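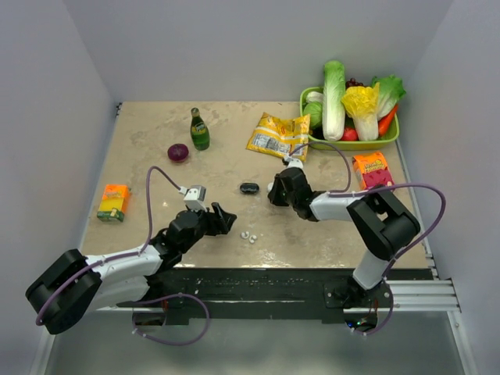 Call for participants: teaching two-armed robots to sort groceries

Stastwood Robotics Group is looking for people to take part in a study on how robots learn from human demonstrations. No experience with robots is needed. Sessions take place at our Humton site and run from May until we have enough data.

What the study is about

A robot can learn a task by copying recordings of a person doing it through the robot's own arms. Most published work relies on a few expert operators who have had weeks of practice. Our earlier study, called Otov, used 499 demonstrations from our own staff. The trained system coped well with boxes and bottles in familiar places, but often failed on small items lying close together, and on anything that had to pass from one arm to the other.

We think part of the problem is that our staff all work in much the same way. They pick things up from the same side and in a similar order. We now want to find out whether demonstrations from a wider range of people, including slower and less tidy ones, give a system that recovers better from its own mistakes. The result could go either way and we will publish it whichever it is.

What you will do

You will sit at a control station and move two handles. The robot arms follow your movements at a table set out with groceries: vegetables, packets, bottles, and a basket of artificial produce. Each arm has a gripper and a small camera near the wrist. You will be asked to move named items to a named place, sometimes with one arm and sometimes with both. The layout changes between attempts.

Each person attends 3 sessions. A session lasts roughly two hours, with a break whenever you ask for one. The first is mainly practice, and nothing from it goes into the training set. Dropped items and failed attempts are kept in the later sessions — please don't stop and apologise, just carry on with the task.

Who can take part

You should be 18 or over and able to use both hands comfortably while seated. Glasses and contact lenses are fine. We would like to hear from left-handed people in particular, as we had none last time. You cannot take part if you have worked on remote-controlled arms before, or if you contributed to Otov.

We have 20 places, of which 8 are kept for people over 60.

Payment and data

You will receive a shopping voucher at the end of each session, and we refund local bus and train fares. We record the arm movements and the views from the cameras over the table and on the wrists. Your face and voice are not recorded. You can withdraw at any time and keep the vouchers you have already received.

How to apply

Write to Charoen Kaewsai, study coordinator, Duangkaew Building, Stastwood Robotics Group, Humton, or leave your name at the front desk. Please say which hand you write with and whether mornings or evenings suit you. Evening sessions start at 6 pm.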